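**To:** Zinhle Kruger, Netilar Small Projects Fund
**From:** Maricel Dizon, Umali Keychain Workshop, Tarnholm
**Date:** Monday, March 18, 2019

Dear Zinhle,

I'm so glad to be writing this one, as the second part of the grant has been great fun to spend! You asked for a short update on the keychains, the work area and the money, so I'll take them in that order.

We set out to make 300 keychains for the Tarnholm spring fair, and we finished the last of them in the final week of February. Obaidul Abeysekara worked out the shapes with the Saturday group, who had strong opinions (there was a long debate over whether a fish should have eyelashes - it does now). The first batch had split rings that were too stiff for small hands, so we changed to a lighter ring from Brotero and swapped the old ones out. That cost us a week, but the new ones open easily and we haven't had one come back.

Every keychain gets a quick check before it's packed. We look at the ring, the join and the finish, and anything that catches on a sleeve goes back in the repair tin. Ehsan Hayat wrote the checks out on a card, and people who had never been to a session before were using it happily by the second evening.

The work area has changed a lot too. We kept the dark wood-grain surface, which shows up small parts nicely, and put our money into the walls. Emilian Bogdan chose the pattern, all big curving blades, leaves, rings and scrolls in black and white. I was nervous about it and I'm delighted to have been wrong. People walk in and start tracing the shapes with a finger, and two of the new keychain designs came straight from the leaf forms.

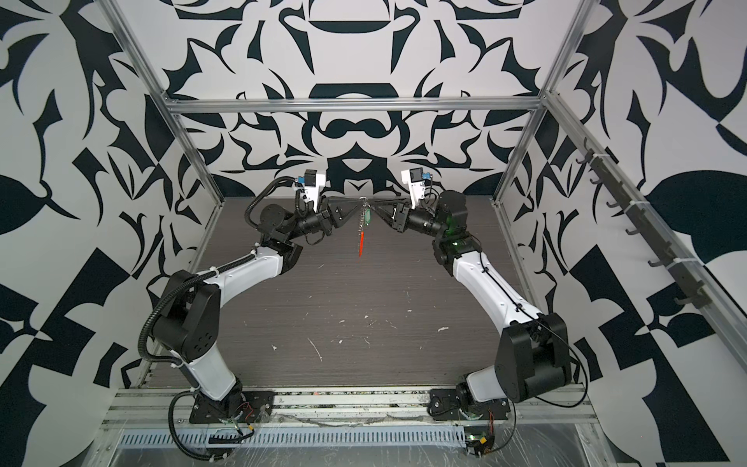 *Keychain over the wood-grain work surface, with the black-and-white wall pattern behind.*

Attendance has been good. We had 25 people signed up at the end of February, and 10 of them are new since our last report. The Saturday group is full and the evening one has a little room left, so if you know anyone who'd like to try it, please send them our way.

On spending, the wall covering and the rings are paid for in full and the receipts are in the folder Ehsan mailed you. The rings ran slightly over because of the change of supplier, and we covered that from the packaging line after finding a plainer card that everyone liked better anyway. I don't expect to ask for anything extra.

Still to do before the fair: print the backing cards, finish the repair tin, and settle the price. Obaidul would also like to try a larger leaf design - I've said yes to a small test run if the cards are done first.

You're very welcome to visit on a Saturday and make one yourself.

Warm regards,
Maricel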